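Critique wanted: "The Lodger at Esley", short story, 2,605 words

onyeka_writes
Second draft. A widow rents her spare room to a man who never unpacks. I'd like to know if the ending works and if the middle drags. It needs to get under 2,000 for the Davden magazine, which closes to entries in August.

pagefive
Read it twice. The ending works for me. The middle does drag, mostly the bus trip. You spend 763 words getting her to her sister's house and the sister says one thing that matters. Start with her at the door.

Rongrong Zhong
I disagree about the bus. It's the only time we see her away from the house, and she talks to a stranger more freely than she talks to him. Cut it by half if you must. I'd sooner lose the dream.

The kitchen chapter is the best part. She lays out breakfast for 2 and he doesn't come down, and you don't tell us how she feels about it.

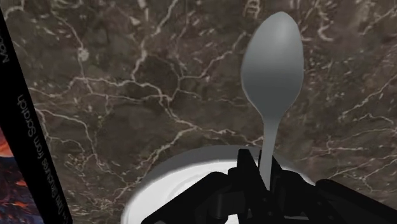
Spoon and marble

pagefive
The dream can go too. No argument there.

But the bus stranger is too handy. He asks exactly the question the reader wants asked. People on buses don't do that.

Rongrong Zhong
Some do. I've had whole life stories between two stops.

onyeka_writes
Thanks both. The dream is out. I'm keeping the bus for now but the stranger will say less. Does it bother anyone that the lodger has no name?

esetik
Bothered me a little. By page four "the lodger" sounds stiff, especially in her own thoughts. She would call him something, even if she got it wrong.

pagefive
Leave him without one. She never asks, and that says plenty about her.

esetik
She took rent from him for a year. She'd have written a name in the rent book.

onyeka_writes
Good point about the rent book. I may use that. I'll post the new version in this thread when it's under the limit.

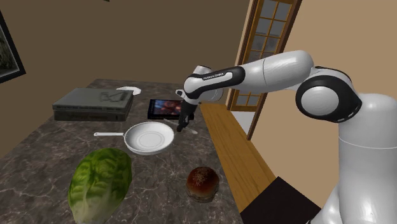 Draft three: notes

onyeka_writes
Down to some 1,900 words. The bus is one paragraph. She reads his name in the rent book near the end and doesn't say it out loud.

Rongrong Zhong
Much tighter. I miss the stranger but I can live with it.

pagefive
Still think the name is a mistake. Send it in anyway.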